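Rellbridge Opens Its First Home Surfaces Showroom in Viradden, With Free Sample Lending for All Visitors

VIRADDEN, April 13, 2021 – Rellbridge, the family-run maker of wallpapers and decorative surface coverings, is very happy to announce the opening of its first public showroom, in the old seed warehouse on Sedaron Street. After many years of selling only through decorators and independent paint shops, the company will now welcome homeowners, renters and anyone with a tired hallway to come in, sit down with a pot of tea and spend as long as they like among the rolls.

The showroom carries the full Rellbridge range, which this spring stands at 1363 patterns and colorways across wallpaper, borders and self-adhesive coverings for shelves and tabletops. Every one of them can be seen at full width on a hanging panel, and most can be borrowed in a large sample sheet to take home.

"We have talked about this for so long that my mother had stopped believing me," said Gaurav Tiwari, managing director of Rellbridge. "People would write to us, lovely letters some of them, asking where they could come and see the papers properly, and we had to send them to a shop two hours away that might have a book with a little square in it. A little square is no good to anybody! You need to stand in front of a paper, walk away from it, come back after lunch and see if you still like it. Now you can do that here, and I could not be more pleased."

A building with some history

The warehouse was put up for a seed merchant and later held furniture, bicycles and, for one long winter, the costumes of the Viradden amateur opera. Rellbridge has kept the brick front, the loading doors and the tall north windows, which give the kind of even daylight that pattern designers are always asking for. The old weighing platform is still set in the floor near the entrance and will be staying there.

Upstairs, the design team has moved into what used to be the seed sorting room. Visitors are welcome to climb the stairs and watch new patterns being drawn and colored by hand, and the designers have promised to put their brushes down for a chat whenever they can.

The Rawat Collection

Opening alongside the showroom is the Rawat Collection, a group of 12 new papers named for the street where the company's first workshop stood. The collection is made up of leaves, vines, seed heads and garden grasses, all taken from sketches that had been sitting in a plan chest and were brought out again last November when the company was packing for the move.

Some of the sketches were in a sorry state, with curling corners and a good many coffee rings. The team redrew them slowly over the winter, keeping the slightly uneven lines of the originals wherever they could. The papers come in soft greens, chalky pinks, a warm straw color and several deep grounds for those who are feeling brave, and all of them can be wiped with a barely damp cloth.

Dark grounds have been a favorite topic of letters to the company over the past year. Plenty of people love the look of a pale leaf on black but worry that it will swallow a small room. The Rellbridge team's own feeling is that small spaces are often the best place to start, and that covering all the walls in the same paper tends to look calmer than picking out one. A white vine on black sits happily next to a marbled surface in brown, with veins of white and tan to pick up the light color of the leaves, and a bit of plain green is enough to liven up the whole thing.
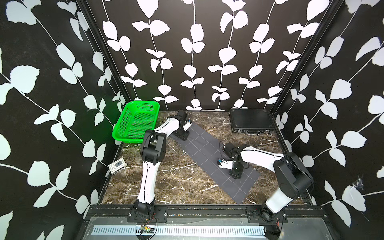
Borrow before you buy

The sample lending service is the part of the new showroom that the staff are most excited to share. Visitors may take home up to 3 large sheets at a time and keep them for 20 days, free of charge. There is no deposit and no need to buy anything at the end of it. Each sheet comes with a roll of low-tack tape and a short card of advice on looking at pattern in different lights, written by the people in the shop who answer these questions all day long.

"Please do tape it up and live with it," said Tiwari. "Put it behind the sofa, put it in the bathroom, ask the children. My own dining room had a sheet of yellow grasses on the wall for so many weeks that our guests started to compliment us on it, and then of course we had to do the rest. If you bring the sheet back with a bit of jam on it we will not be cross with you."

Borrowed sheets can be returned in person or mailed back in the tube they came in. Those who cannot travel to Viradden may ask for sheets by mail and will be asked to pay the postage only.

Help with hanging

Rellbridge will also be offering paper-hanging mornings for beginners in the long room at the back of the showroom. Places are kept low so that everyone gets a proper turn at the pasting table. The mornings cover measuring a room, matching a repeat, getting around a window and what to do about corners that are not square, which in the older houses of Viradden means nearly all of them. Tools, paste and aprons are provided, and there will be cake.

A second, shorter class looks at self-adhesive coverings for shelves, drawers and small tables. It is a nice way to use up the end of a roll, and it suits renters who would like a change without upsetting a landlord. Children are welcome at this one if they bring an adult along.

Visiting the showroom

The showroom is on Sedaron Street, a short walk from the Viradden bus station. There is parking in the yard behind the building and a ramp at the side entrance. No appointment is needed to look around, though visitors who would like help planning a whole room are asked to book ahead, and to bring photographs and measurements if they have them.

About Rellbridge

Rellbridge designs and makes wallpapers, borders and decorative coverings for the home. The company is owned and run by the Tiwari family and sells through independent shops, decorators and, from this spring, its own showroom in Viradden.

Media contact

Journalists wishing to visit the showroom, borrow sample sheets or speak with Gaurav Tiwari are warmly invited to get in touch with the Rellbridge press desk at the Sedaron Street address. High-resolution pictures of the Rawat Collection are available on request.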